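The good dishes are finally out of the cupboard

I have been meaning to deal with our serving dishes since July, and as usual it took company coming to make me do it. Takeshi Fukuda and his wife are driving over for supper, and he always notices what the food comes in (he once turned over a bowl at my table to look at the bottom, with the soup still in the pot, thank goodness). 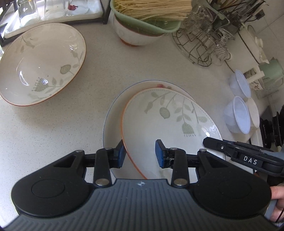 So I got out the big ones, the wide shallow dishes with the orange rims and the seed pods and fringed flowers, and I was so pleased to see them again! I bought the first one in 2000, at a little shop in Miyazaki, and carried it home on my lap. The other came much later, from a sale on Stono Street, where I paid more for it than I should have and would do it again tomorrow.

What I love most is that gray-green against the cream. It's a quiet sort of color, and plain food looks lovely on it: sliced tomatoes, cold noodles, a heap of green beans with sesame. The dashed line inside the rim is a small thing, but I find myself following it with my eye all through dinner.

The one with the blue rim doesn't match, and I've made my peace with that. It was my aunt's, it's the one I reach for when there's rice to pass, and I think a table looks friendlier with an odd dish on it anyway.

Now I have to decide where they'll all live. The cupboard over the stove is too high for me, and I'm tired of dragging out the step stool every time we have a salad. I may move the baking pans down to the basement and give the dishes that shelf. First, though, the beans need trimming, and I still haven't started the rice.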